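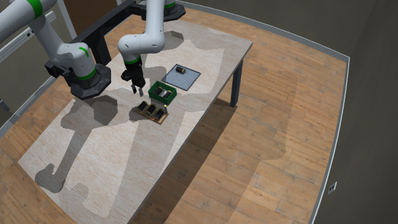
Teleoperação em ambiente simulado: o que a Brodarach aprendeu com 1.035 demonstrações

O projeto Trellska começou em março, com uma pergunta limitada: quantas demonstrações remotas são necessárias para que uma célula de dois braços aprenda a transferir peças cilíndricas entre um suporte e uma caixa. A responsável pela recolha de dados na Brodarach recebeu-nos na sala de operação, onde a tarefa é executada primeiro em simulação.

“O operador comanda cada braço com um manípulo de seis eixos”, explica. “Gravamos as posições das juntas, a abertura da garra e as imagens. O que fica no registo é a trajetória completa, com as hesitações.”

O conjunto atual tem 1.035 episódios válidos, de um total de 1.790 gravados. Os restantes foram excluídos por colisão, por queda da peça ou por atraso na ligação. O limite aceite para a latência é de 100 milissegundos. “Acima disso, o operador passa a corrigir movimentos que já terminaram – e a política aprende essa correção.”

A equipa experimentou também a condução manual, com o operador a guiar o braço físico pelo punho. O método foi mantido apenas para a aproximação final. “É preciso na orientação da garra, mas com dois braços exige duas pessoas, e as trajetórias deixam de ser coordenadas.”

Os manípulos são fornecidos pela Zaugg; o software de gravação é o Trastari, desenvolvido internamente. Cada operador cumpre 3 sessões de treino antes de os seus episódios entrarem no conjunto.

Quanto à passagem para a célula real, a responsável é cautelosa. “O contacto entre cilindros encostados continua mal modelado. O atrito simulado é demasiado regular.” A próxima série de gravações vai variar esse parâmetro em cada episódio, mantendo fixa a posição inicial dos braços.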